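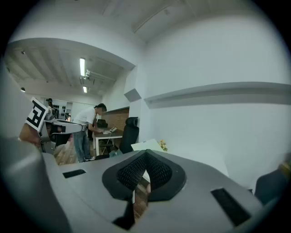 Photo: Stimdale project files. Same license as the rest of the folder.

# Stimdale Room Notes

A small set of notes on furnishing and using a shared work room with white walls and a wooden floor. The folder covers the desks, the chairs, the brick-textured wall in the alcove, and how the desks get cleared at the end of the day. It is kept as plain Markdown so anyone at Bramholm can edit it.

## What is in the folder

- `desks.md` – desk sizes, heights and where each one stands
- `chairs.md` – the mesh chairs, headrest settings, spare casters
- `walls.md` – paint, the alcove, what may be hung and where
- `clearing.md` – end-of-day routine
- `items.csv` – the item list, 380 rows
- `old/` – notes from the previous layout, kept for reference

`items.csv` has one row per object. Columns are `item`, `color`, `place`, `condition`, `note`. Of the 380 rows, 93 have something in `note`. The rest are blank on purpose. Please don't fill them with "n/a", it breaks the sort.

## Desks

White tops, thin white legs. The desk by the alcove is used standing up more often than sitting down, mostly for signing things and looking over single sheets of paper. People lean on it. If you are tall this gets uncomfortable after a few minutes, and there is a note in `desks.md` on raising the legs.

The tops mark easily. Ballpoint comes off with dish soap and a damp cloth. Marker does not, or not all of it. Put a spare sheet under whatever you are writing on.

Small devices can stay on the desk overnight if they are pushed to the back. Anything with a cable gets unplugged first.

## Chairs

Black mesh, tall backrest, separate headrest. The headrest slides up and down and tilts. Lift it past the last click and it comes out completely, so stop before that. To put it back, line up the post and press straight down.

Keep the chairs at the desk ends during the day, so there is a clear way through to the alcove. The wooden floor scratches. Check the casters for grit in October, when people start bringing it in on their shoes, and again in spring.

## Walls and alcove

Walls and ceiling are white. The alcove has a brown brick-textured section, and nothing gets taped to it. Tape lifts the surface and the patch shows. The paint is Phelan flat white, and the leftover can is on the bottom shelf of the supply closet. Stir it well – it separates.

## Flowers and loose boards

Small yellow flowers are fine in the room. Keep them low enough to see over and away from the paper. White boards and sheets that are not in use go flat or against a wall, never across a walkway.

## Clearing the desks

1. Papers into the Dastik tray, face up.
2. Cups to the kitchen.
3. Devices to the back of the desk, cables coiled.
4. Chairs pushed in.
5. Wipe the tops.
6. Lights off by 7 p.m. unless someone is staying.

The wipe is the step that gets skipped. If you only have time for one thing, do the desk by the alcove.

## Known problems

- Rows 370 to 380 in `items.csv` were added after the last check and have no `condition` value.
- `place` uses both "alcove" and "brick wall" for the same spot.
- Row 83 lists a chair as gray. It is black.
- `old/` still uses the earlier room names.

## Changes

Send edits as a patch or just write them at the bottom of the file you want changed. Keep lines short. Don't rename files without changing the list at the top of this page.

Related
- Stimdale Supply Closet List
- Bramholm Kitchen Notes
- Care of Wooden Floors
- Dastik Tray Labels

Comments (3)

deskmouse
Soap worked on the pen marks. For marker I used rubbing alcohol and it took the shine off, so maybe add a warning.

tallperson4
Where is the note on raising the legs? I looked in desks.md and only found the heights.

quietcorner
It's at the very end of desks.md, after the table. Could use its own heading.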